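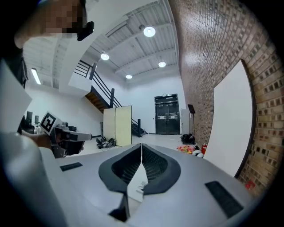 Radwa Benjelloun @radwab
2020-12-23
Thread on boiler flow temperature, as I keep getting the same message from people in Halow with the new Tivine combis. Gas condensing boilers only. If you have oil or a heat pump, most of this does not apply.

The flow temperature is how hot the water is when it leaves the boiler for the radiators. It is not the room temperature. The room thermostat decides whether the boiler runs, and the flow setting decides how hot the water is while it does.

A condensing boiler recovers extra heat when water vapour in the flue gas turns back to liquid. That needs the return water to be below about 55C. The cooler the return, the more it condenses. Many installers leave the flow at 75 or 80, and the return then sits well above the useful range for most of the winter.
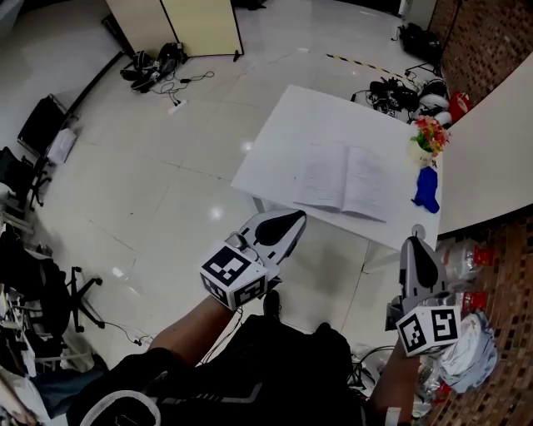 White table, glossy white tiled floor.

Radwa Benjelloun @radwab
My own readings. Mid-terrace, solid walls, Tivine boiler, Saber room thermostat. Same thermostat schedule throughout. Gas used for heating and hot water over the last full heating season at 75C flow: 3,316 cubic metres on the old meter, which I now think includes a misread in the spring. I would not lean on it.

Better comparison: two periods this autumn with similar outdoor temperatures. At 75C, 393 kWh. At 60C, 281 kWh. The second period had more sun and we were out for one evening, so do not quote me the percentage as if it came from a lab.

The cost is time. From cold, the front room took 10 minutes longer to reach set point at 60C. I moved the morning start earlier to suit.

How to change it. On the Tivine there are two controls, a radiator symbol and a tap symbol. Turn the radiator one down. Leave the tap one alone. Go down five degrees, wait a day or two, check the coldest room, repeat.

If you have a hot water cylinder, stop. A cylinder has to store water at 60C or above to control legionella, so the boiler flow must be higher than that, usually 65 to 70. Combi owners have no stored hot water and can go lower.

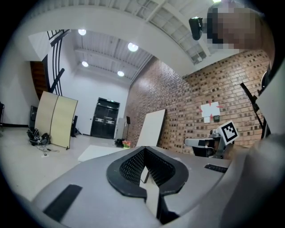 Red brick wall, black stand in front.

Radwa Benjelloun @radwab
Several replies asking about balancing. Yes, do it first if one radiator is scalding and another is lukewarm. Close the lockshield part way on the hot one. Quarter turns. Write down where each valve started.

Re the Sitik add-on controller: it does weather compensation, meaning the flow drops as it gets milder outside. Worth having if your boiler accepts the signal. Mine does not, so I turn the knob by hand, down in October and up again in a cold snap.

If the house will not reach temperature on a freezing day, put the flow back up. I will post the radiator sizing table once I have fixed the column for double panels.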